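March 3, 2021 - bench notes, gripper fault

Back on the Clundia gripper again. The complaint is the same one as before the rebuild: the logged opening drifts away from the real opening, and after a while the log says the fingers are shut when anyone at the bench can see they are not. Ersoy's software notes call this "rare". I have 3,858 readings from the last long run and 1,625 of them are out by more than the limit we set ourselves. I would not call that rare.

The explanation going round is glare off the table upsetting the tracking. I don't buy it. If glare did it, the error should come and go as the tool is moved about, and it doesn't. It creeps one way and stays there until the thing is restarted.

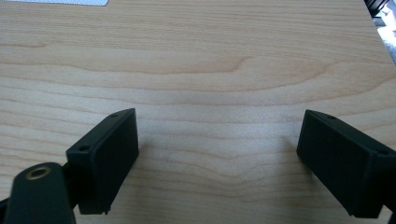 Fingers wide open, nothing held, bright patch on the table beyond them.

Did the open-and-shut check with nothing in the fingers, then again after a restart. The error was back within 3 minutes both times. Moved to a duller part of the table and got the same creep at the same rate, near enough. So either the glare follows me about or it is something else. My money is on play at the pivot, or the zero being taken before the fingers have settled. Can't tell those apart yet.

Then there is the glass business, which bothers me more. The Burnano build is meant to stop closing when it meets something hard. With the zero out by up to 2 mm it has no real idea where hard starts.
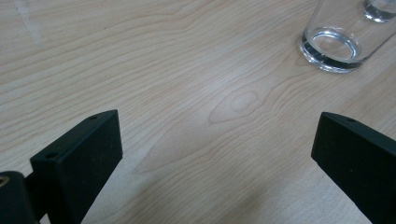
Until that is sorted I don't want drinking glasses used for grip tests at all, whatever the test sheet says. A plastic beaker would tell us as much and we have a drawer full. The Flinico people say their version has a force cut-off that makes this safe. I have asked to see the test results twice and got a slide.

To do:
- log the zero at start-up and again a minute later, compare
- swap the pivot screws, change nothing else
- rerun the old July script for a fair comparison
- take "rare" out of the notes

Not signing the tool off for anyone else's use yet. Label is on the case, please leave it on.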